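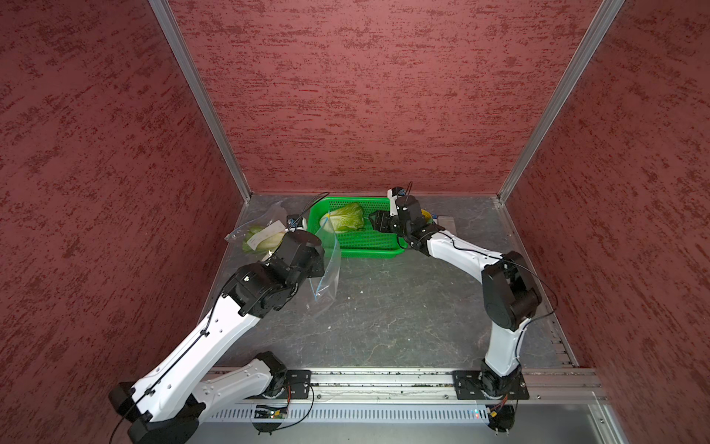
Chapter 8
Visiting an Automated Workplace

In this chapter you will learn how to:
prepare for a site visit
follow a demonstration and take useful notes
ask questions that get specific answers
write up a visit for readers who were not there

Most people first meet a working robot on a visit. It may be an open day at a plant, a trade show, or a short demonstration put on for a class. Such visits are brief, and a visitor who has not prepared will usually remember the noise and the movement and very little else.

The example used in this chapter is the July open day at Comilholm, a food packing site with a small test area. The site received 2,208 visitors over 2 days. Groups were taken first to the main packing hall and then to the test area, where a cell with two robot arms, known on site as Gideo, was set up to work with vegetables and plastic bags. Nanna Bisgaard, who led the afternoon tours, asked each group to watch one full attempt in silence before asking anything.

Bagging a head of napa cabbage looks like a simple job. For a machine it is hard. The bag is thin and clear and changes shape when it is touched. Its mouth has to stay open while the cabbage is brought to it. The leaves are crinkled, and no two heads are the same size. One arm can hold the bag while the other reaches for the cabbage, but the two movements have to be planned together.

8.1 Before the Visit

Find out what the site does and which part of it you will see. At Comilholm, visitors were sent a one-page sheet with the names of the two halls, Ladefoged and Busby, and the safety rules for each. Many had not read it.

Write down your questions in advance. "How fast is it?" is a weak question. "How many heads can the cell bag in an hour, and how many does a person bag?" is a better one. Nearly 2,000 question cards were handed in over the open day, and a large share of them asked only about price.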